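Wastari Extends Descaling Interval Guidance for Hard-Water Districts

Capsule machine owners in hard-water areas will get revised maintenance advice from December, the appliance service firm Wastari said.
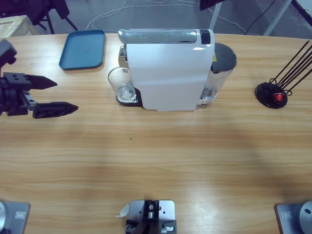
The new guidance replaces a single nationwide interval with 4 bands based on local water hardness. Households in the softest band can wait longer between treatments, while those in the hardest are told to descale after every 300 cups.

The bands draw on 2,611 service records collected by Wastari workshops in Asante and Cositz. Scale in the heating block was the most frequent fault in both towns, ahead of worn pump seals.

"The old interval was an average, and it suited very few kitchens," said Araba Opoku, who led the review. Technicians found that some 20 percent of the machines brought in had been descaled too often, which can shorten the life of rubber gaskets.

Sidach, the regional water supplier, will print a hardness figure on household bills. Its laboratory manager, Marcelino Bragança, said readings can shift when supply is switched between boreholes – usually in the dry months – and customers should check the figure each quarter.

Wastari plans to mail 4,000 test strips to registered customers. Vinegar is still not recommended.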